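Zirwood Counter Arm Kit, Meltside base

The Zirwood is a small tabletop arm you build yourself. It is sold as a flat kit through the Bimville shared workshop and put together with hand tools. This page covers the version with the Meltside base, the one most people order for kitchen and counter work. The older Farahani clamp base is still available on request, but the two do not share bolts.

**What comes in the box**

- Arm segments, cut and drilled
- Meltside base plate with rubber feet
- Joint motors, numbered, with leads attached
- Two-finger gripper with spare pads
- Control board and power supply
- Bag of screws, two hex keys, cable ties
- Printed build guide

You will need your own Phillips screwdriver, a small pair of pliers and a laptop with a free USB port. Thread lock is optional. If you use it, keep it off the plastic horns.

**Specifications**

| | |
|---|---|
| Reach | 700 mm from center of base |
| Fingers on gripper | 2 |
| Build time | 3 evenings for a first build |
| Price | $759, kit with Meltside base |

**Building it**

Start with the base and work outward. Each motor has to be set to its middle position before the horn goes on, and the guide shows how to do that from the laptop. Skipping this step is the most common cause of returns. An arm built off center will run into its own stops and trip the board.

Run the leads down the back of each segment and leave a finger's width of slack at the elbow. Tie them only after you have moved the arm by hand through its full travel. The shoulder screws go in last and should be snug, with no play when you push the arm sideways.

**Setting up a counter**

Glykeria Koutsoukos, who wrote the build guide, does her grip tuning on a kitchen counter with ordinary household things. Soft toys are good for early runs. They give under the pads and can be dropped without harm. Cereal boxes are harder, as a box lying flat offers few good edges to grab. Mugs come after that, and the handle should be turned a different way on each run.

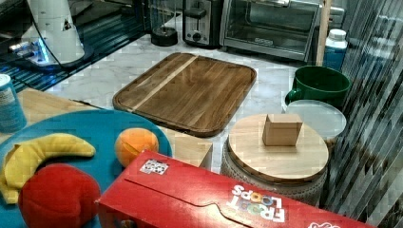 *Counter layout with toy fruit on a blue plate, a walnut-toned cutting board and a cereal box on its side.*

Set the speed limit to low for the first session and raise it once the arm repeats the same pick without drifting. Marble and other polished tops are slick, so wipe the rubber feet with a damp cloth and let them dry before you start. On oiled wood, put a sheet of shelf liner under the base.

Small printed markers can be stuck to boxes if your software uses them to find position. Place them flat and away from folds. The kit does not include markers or a camera, and any webcam that works with your laptop will do.

**Spare parts**

Gripper pads, horns and single motors are sold separately. Quote the number on the motor label when ordering. Orders placed in April ship with the revised elbow bracket, and owners of earlier kits can ask for the bracket at no charge. Pickup at the Bimville counter is free, and mailed parts go out in a padded envelope.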